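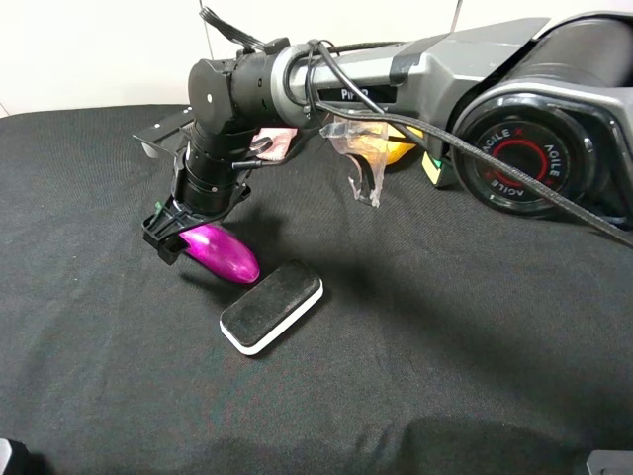 4.2 Reserve claims and what backs them

Most of the case for the Dremell token rests on its reserve. The issuer says each token can be traded in for a dollar, and the published statements show a balance large enough to do it. We are less sure than the issuer. A toy eggplant has the glossy purple skin of the real one and can be picked up and set down like the real one, and none of this bears on whether it can be cooked. The statements have the same weakness. They list assets by type and total, in the layout of a bank report, but they don't say who holds the assets or how fast they could be sold. Two of the February statements give the same closing balance for different dates.

5/24/21
By Maureen Birkett

Korkix, the exchange where most of the trading takes place, is often cited as proof that the peg works. The price there did stay close to a dollar through the sample period. But a steady price on one exchange tells us that somebody was willing to buy at that price, and we can't tell from the order book who the buyer was. We drew a sample of 800 wallets from the public ledger and sorted them by size. The largest 58 held 80 percent of the sampled tokens.

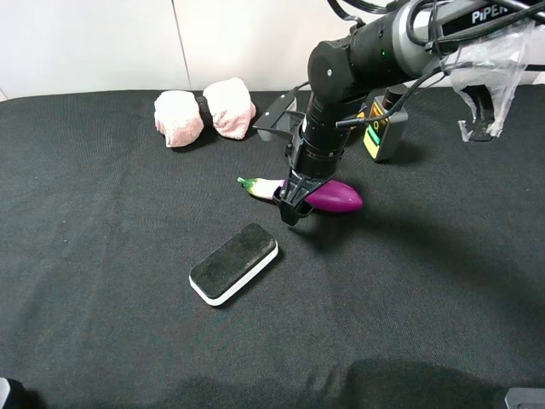

A group that small could hold the price in place for a long time without any redemptions at all. We found few redemptions in the ledger, and the Greenwood paper treats this as a sign of trust. It may be. It would look the same if holders had tried to redeem and given up, or if the large wallets belonged to the issuer. The ledger can't separate these cases, and we don't think the Greenwood authors should have picked one.
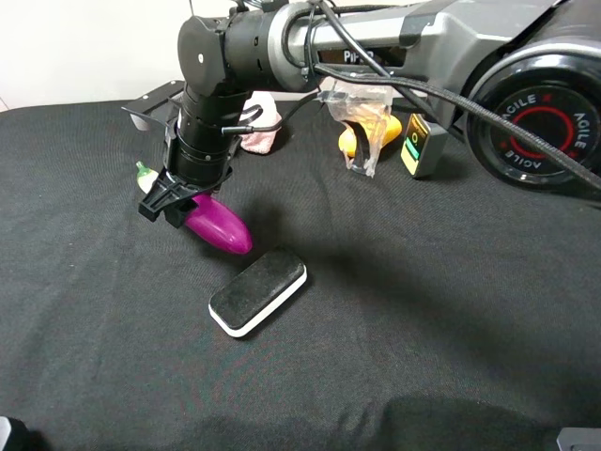
Figure 1. Arm extended over dark cloth, gripper just above the surface.

The Kokescombe token gives a partial check, as its issuer names a custodian. Its price moved more than Dremell's over the same months, which is odd if better disclosure is supposed to calm holders. We would not push the comparison far. Kokescombe trades in much smaller amounts, and a single seller can move it. Section 4.3 repeats the wallet test with exchange accounts removed.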